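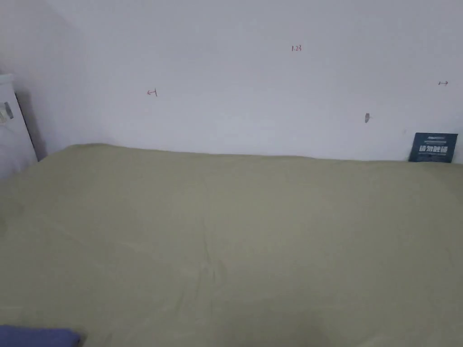

Sleeping area, wall side. Sheet on, measurement in red on the wall.

Irnlow Furnished Lets
Room safety check, form 1770
Room: 1027, Motlow building
Date of visit: 8th September
Previous visit: July
Key: OK / ACTION / NOTED (means we have seen it and are choosing peace)

1. BED AND BEDDING

1.1 Bed stable, no rocking when sat on: OK
Sat on it. Sat on the other side. No complaints from either of us.

1.2 Sheet fitted, no tears or burns: OK
A few wrinkles toward the middle. The form has no box for wrinkles, though I'm sure someone at head office is working on it.

1.3 Slats and center support: OK
Tightened one bolt. It didn't need it.

1.4 Nothing on the bed that can spill, smolder or be slept on: ACTION
See comments under section 4.

2. WALLS

2.1 No shelf, frame or fixture hanging over the sleeper: OK
Plain white wall behind the bed, which I would like to keep. The July sheet mentions a plan for a shelf.

2.2 Marks and damage: NOTED
"1.23" in small red figures, with an arrow off to either side. Somebody has measured something. No units given, so it is either a modest shelf or a very ambitious one. Also one gray smudge to the right. Do not repaint until we know whether the shelf is happening, and do not let the shelf happen.

2.3 Damp: OK
Meter reading normal behind the bed and in both corners. Moved the bed out to check and moved it back, for which there is also no box.

3. ELECTRICAL AND HEAT

3.1 Smoke alarm tested: OK
Loud. Apologies to the floor below.

3.2 Outlets and cords: OK
No scorching, no adapters plugged into adapters. An improvement on July.

3.3 Heater clearance over 300 mm: OK
Measured with a tape and written on this form, where measurements go.

3.4 Appliances in the sleeping area: ACTION
White front loaders, side by side, sharing a room with the bed. Hoses and plugs looked sound. Tenant has been asked not to leave them running overnight and to keep the way past them clear. Lowther to service both and leave the paperwork in the folder this time.

4. HABITS AND LOOSE ITEMS

4.1 Cups and drinks off the bed: ACTION
4.2 Lighters, phones and chargers off the bed: ACTION
4.3 Cloths and laundry put away: ACTION
4.4 Books: NOTED
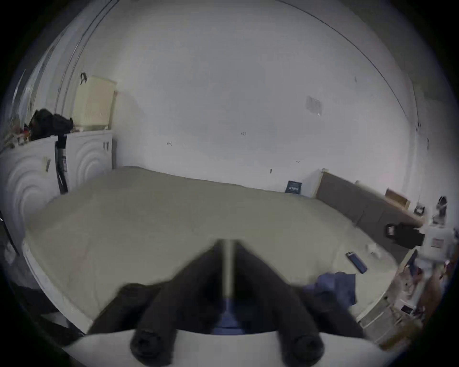 Bezawit Admasu says the line about drinks is too strict, and that people have been having tea in bed since there were beds. She would sooner see us ask for a tray or a side table, and save the red pen for anything that lights or charges. She also wants 4.4 removed from the form, as a book has never failed an inspection in this building.

Fair on the book. Mine stays at NOTED, it was standing up at the back against the wall and bothering no one. Small blue thing near the headboard end could be a lighter or a phone, and the answer is the same for both: move it. The navy cloth can go wherever cloths go. I'll offer a side table from the Braronico stock if there is one left with all its legs.

5. FOLLOW-UP

Side table: me, when I next have the van
Appliance service: Lowther
Shelf: ask who wants it, then talk them out of it
Reword 4.1: Bezawit
Next visit: in 4 months, unless the alarm goes first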